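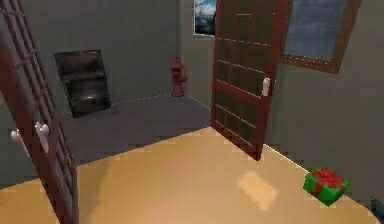 Murano house, two-room layout with both doors open. Gift box is the target.

Pre-run checklist, Sayegh planner on the Murano sim
Filled in before the overnight batch, January

1. Scene loads clean - OK
Loaded on the first try, no missing meshes. Doors came up open, as the config asks.

2. Collision shapes match what's drawn - FIX BEFORE RUN
Turn on the overlay and look at the doors, please! The door handles had no collision shape at all in my build, so the planner was happily routing the arm straight through them. I added capsules by hand and reran the check, and it passes now, but the change is only on my branch.

3. Joint and speed limits - OK
Elbow speed is capped at 50 percent for the batch. I'd leave it there until the new smoothing code gets reviewed.

4. Target detector - OK WITH COMMENT
Asked for the box 14 times from different start poses and got it on 9. The misses were all views where the box sat low and partly out of view, and I'm fine with that as long as the tracker says "lost" and doesn't guess. (Last month it guessed. We got a grasp pose inside a wall.)

5. Depth on flat walls - WATCH
Big plain walls give the stereo matcher very little to chew on. Check the depth map any time the wall takes up most of the view, and if it goes patchy, hold the last good map for 5 frames and then stop the arm.
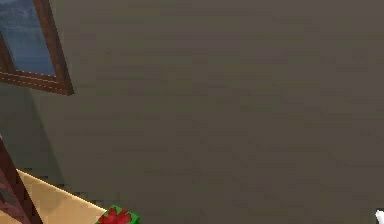 Sunel asked whether stopping the arm is too harsh there, and whether the planner could just back up along its last path until the depth comes back. Fair point, and I'd like that too - but the back-up move isn't checked against the door capsules yet, so for tonight it stays a stop.

6. Stop command - OK
Sent it from the console and from the script. Both halted the arm mid-move. Try it yourself, even if you tried it yesterday.

7. Logging - OK
Joint states, detector output and planner seeds all go to the Standier share. Check free space first, I filled it up once and lost half a night.

Still open: item 2 needs merging, and item 5 needs a second pair of eyes before 6 p.m.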